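April, after ten at night

Home late, feet sore, ate cereal standing up. Writing this down before I lose the mood, which is a bad one but a clear one.

The arm went live on the harness bench today. For weeks it has been "in evaluation," a phrase that means we all walked past it with our coffee and pretended not to look. Now it has a shift. It has a slot on the board, between second line and receiving, and somebody has already drawn a little hat on it. I have worked at Brivberg for 7 years and never got a hat.

The way the plan was explained to us: the arm does the placing, we do the checking. I used to pick up the housing, turn it the right way, seat it, tuck the wires so they wouldn't get pinched, and send it down. That was the job. My hands knew it so well that I could plan dinner, rehearse an argument with my sister and win it, all before first break. Now I stand beside the bench and watch the placing get done, and I press a green key if I like what I see and a yellow key if I don't. There is no key for what I think of the arrangement.

The Jukell people (two of them, very clean shoes) kept telling us how much it would take off our shoulders. I'll give them that. My shoulders feel fine. What hurts now is the spot behind my eyes, and also the feet, because they took the stools away so we could "move freely between stations." There are 3 stations. I moved freely between them until lunch and then I leaned on the wall.

The wires are the trouble, same as they always were. A housing is a housing, it sits where you leave it. But wires have opinions. They curl back toward wherever they came from, and you learn to give them a half turn with your thumb so they lie down. I never thought of this as a skill. I don't think I ever said it out loud to anyone until this morning, when the younger of the clean shoes asked me how I knew which way to turn them and I stood there with my mouth open like a fish. I said "you just sort of ask them." He typed that into his tablet. I would pay money to see what field it went into.
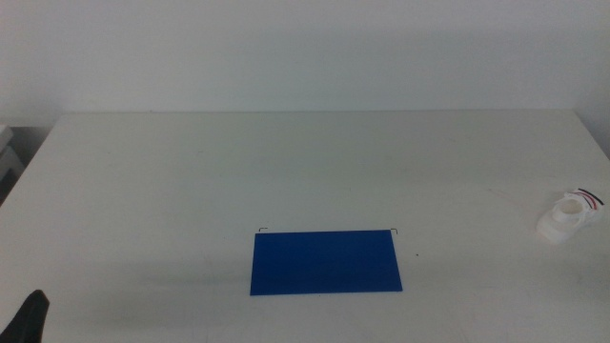 So most of the day was me explaining my own thumb. He wanted it in steps. Step one, pick up the part. Fine. Step 2, and there we stuck, for the better part of the hour before lunch, because step two is where you feel if the wire is stiff, and stiffness is different from batch to batch, and the Vaněk batches are the worst of all and always have been. He asked if the Vaněk batches were marked. They are not marked. We know them by the feel. He typed that in too, more slowly.

I'll admit the thing is patient. It never sighs. It went back to the same corner over and over without once looking at the clock, and the old me would have had a few words for that part by the second try. It also doesn't chat, and I hadn't understood how much of the bench was chat. With us spread out and watching, the floor has gone quiet. You can hear the vending machine. Four of us used to sit elbow to elbow there and I knew everyone's medical news up to the minute. Today I found out about a knee operation from the bulletin board.

There's a counter over the aisle now too. It said 3,629 when I clocked out and it didn't say of what. I asked the line lead and she said "cycles." I asked if a cycle was a good part or just a go at one, and she said she'd find out. I think she'd like to know as well.

At the afternoon meeting we were told no one is losing a place, and that the checking role comes with a new title, process technician. Same pay until the review. I asked when the review was and got a slide. The slide had the word "journey" on it. The Evico plant across the river apparently did all this last year and people there are very happy, according to the slide. My neighbor works at Evico. I'll ask her over the fence, where the data is better.

I don't hate it, is the annoying part. Around three, when the parts were coming nicely and I hadn't touched the yellow key in a good while, I caught myself leaning toward the bench a little, the way you do with a kid on a bicycle. Then it caught a wire under the lip and I said "half turn, half turn" under my breath and the clean shoes looked up from his tablet, hopeful. I pressed yellow.

Must find the old gel insoles, I think they're in the box with the ski stuff. Also need to ask about the stools in writing, seeing that I'm a technician now. Also milk.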